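Giving up the allotment, more or less

I have been on the waiting list for an allotment in Drarbridge since I had a different haircut and a different knee. In July a letter came. I was number 14, it said, and could expect to hear something in due course. I had been number 11 the year before.

Rhea Layug, who got her plot under the old rules, tells me I'm not missing much. She has spent £370 on netting and grown enough peas for one decent risotto. She says this while handing me a bag of courgettes the size of draught excluders, so I take it with some salt. 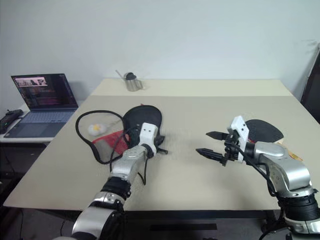
My own farming has therefore moved indoors. I have tomatoes on the bathroom windowsill, chillies on top of the fridge and a lemon tree that has been sulking since it came home from the garden centre. What I want now is a proper potting bench, and I've gone off the rustic sort with hooks and little drawers. A long pale table against a plain white wall would suit me very well, even one with a seam running across the top, which would fill with compost by teatime and stay that way for good.

Ghassan Chamoun has offered me half his shed instead. It contains a canoe. He says the canoe is going — he has been saying so for as long as I've known him — and I've started sowing lettuce in yoghurt pots on the strength of it.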